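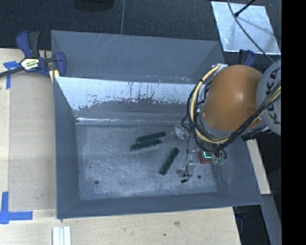

钣金结构件表面处理工程师（招聘人数：2人）

用人单位：Felard 金属制品，Turatdale 工厂，表面工艺部
汇报对象：工艺主管 Nest Bevan
岗位性质：全职，签订固定期限劳动合同，首期合同期限3年，试用期6个月
到岗时间：4月

一、岗位背景

Turatdale 工厂承担料箱、溜槽、机柜底座及输送设备护板的下料、折弯、焊接与涂装。现有前处理线为喷淋式，流程依次为预脱脂、主脱脂、水洗、表调、锌系磷化、水洗、纯水洗、烘干；涂装以环氧聚酯混合型粉末为主，户外件采用纯聚酯粉末。今年起，工厂将把部分产品的磷化工序切换为锆系转化膜工艺，原磷化槽与新槽在过渡期内并行运行。本次招聘的两名工程师分别负责前处理与涂装两个工段，并共同承担切换期间的工艺验证。

二、主要职责

1. 前处理工段
（1）编制并维护各槽液的控制计划，包括游离碱度、总酸度、游离酸度、促进剂含量、电导率及温度的检测频次、上下限和超限处置办法。
（2）制定锆系转化膜的试验方案，比较不同基材（冷轧板、镀锌板、热轧酸洗板）上的膜重、附着力与耐中性盐雾性能，提交试验报告。
（3）分析焊接飞溅、激光切割氧化边、折弯油残留对转化膜连续性的影响，并将结论反馈至前道工序。
（4）配合环保专员核对废水处理站的进水水质，评估药剂更换对絮凝与沉淀效果的影响。

2. 涂装工段
（1）确定各类工件的挂具形式、挂件间距、喷枪电压、供粉气压与链速，编写作业指导书。
（2）测定固化炉炉温曲线，对壁厚差异较大的组合件单独给出固化窗口。
（3）处理缩孔、针孔、桔皮、边角露底及法拉第效应引起的内角薄膜等缺陷，建立缺陷图册与对应措施。
（4）对客户退回件和使用中磨损的工件进行失效分析，区分涂层脱落、基材划伤与腐蚀扩展，出具书面意见。

3. 共同职责
（1）参与新产品的可制造性评审，对排液孔位置、搭接缝形式、遮蔽区域提出修改意见。
（2）每月汇总一次合格率、返工率、药剂单耗与粉末单耗，在工艺例会上说明异常项。
（3）对班组长和检验员进行测厚仪、划格试验、弯曲试验及冲击试验的操作培训。

三、任职条件

必备条件：
1. 材料、应用化学、表面工程、腐蚀与防护或相近专业本科及以上学历；专科学历者须有6年以上同类工段工作经历。
2. 具有3年以上金属件前处理或粉末涂装现场工艺经验，能独立完成槽液滴定与炉温曲线判读。
3. 熟悉涂层厚度、附着力、耐盐雾、耐冲击等常规检测方法及其适用范围，了解不同方法之间结果不可直接换算的情形。
4. 能够阅读中文和英文技术资料，能以中文撰写结构完整的试验报告。
5. 能适应车间环境；前处理工段涉及酸碱药剂，录用前须完成职业健康检查。

优先条件：
1. 有磷化转锆系或硅烷工艺的切换经验。
2. 使用过统计过程控制软件，并能说明控制限的计算依据。
3. 有耐磨涂层、厚膜粉末或双涂层体系的应用经历。
4. 了解钣金展开与折弯工艺，能看懂焊接符号。

不接受仅有电镀或阳极氧化经验而无转化膜或粉末涂装经历的申请。

四、工作条件

工作地点为 Turatdale 工厂，前处理与涂装位于同一厂房，实验室与涂装线相邻。实验室现有盐雾试验箱、涂层测厚仪、光泽度仪、色差仪、冲击试验器、电导率仪及滴定设备。膜重测定采用称重退膜法，元素分析送外部检测机构。

常白班，上午8时至下午5时，中间休息1小时。槽液更换与年度停机检修期间需调整班次，调整后的工时按制度安排补休或计发加班费。每季度需前往 Lelholm 分厂一次，协助当地技术员 Elis Nicholas 校核炉温与膜厚数据，差旅费用由公司承担。

五、薪酬与福利

薪酬由基本工资、岗位津贴与季度绩效三部分构成，具体数额依据技术面试评定的职级确定，并在录用意向书中列明。试用期工资按劳动合同法相关规定执行，绩效部分自转正次月起计发。公司依法缴纳社会保险与住房公积金，接触酸碱药剂岗位另发岗位补贴，每年安排职业健康检查。提供厂区宿舍（双人间）及工作日午餐。工程师可申请与本岗位相关的外部培训，费用报销须经工艺主管事先批准。

六、申请材料

1. 中文简历，写明所负责生产线的类型、基材、药剂体系和产能，不接受只列公司名称与职务的简历。
2. 一份不超过6页的技术文件，可为试验报告、失效分析报告或工艺改进总结。涉及原单位保密内容的部分须自行删除，删除后应保留完整的试验方法与结论逻辑。
3. 学历证书复印件，以及相关职业资格证书复印件（如有）。
4. 申请工段说明：前处理、涂装或两者均可。

七、选拔流程

第一轮为材料审阅，由 Nest Bevan 与涂装工段负责人 Wael Salem 分别评分，评分不一致时共同复核。第二轮为技术面试，时长2小时，其中包括一份现场样板的缺陷判读：申请人将获得涂装样板、对应的膜厚记录与炉温曲线，需书面列出可能原因、验证步骤与优先顺序。第三轮为车间实操，前处理方向考核槽液取样与滴定，涂装方向考核喷枪参数设定与膜厚均匀性调整。实操所需防护用品由工厂提供，申请人须穿着长裤和包头平底鞋。

各轮结果均以电子邮件通知。未通过者的技术文件在流程结束后删除，不另作他用。

八、联系方式

材料请以单个 PDF 文件提交至 Felard 招聘系统，职位编号29，文件名格式为“姓名_申请工段”。技术问题可在系统留言栏注明“转 Nest Bevan”；宿舍、体检及合同事宜由人事专员 Cadi Ifans 答复。电话咨询时间为工作日下午2时至4时，总机转人事部。

本职位招满即止，系统中职位状态变为“已关闭”后提交的材料不再审阅。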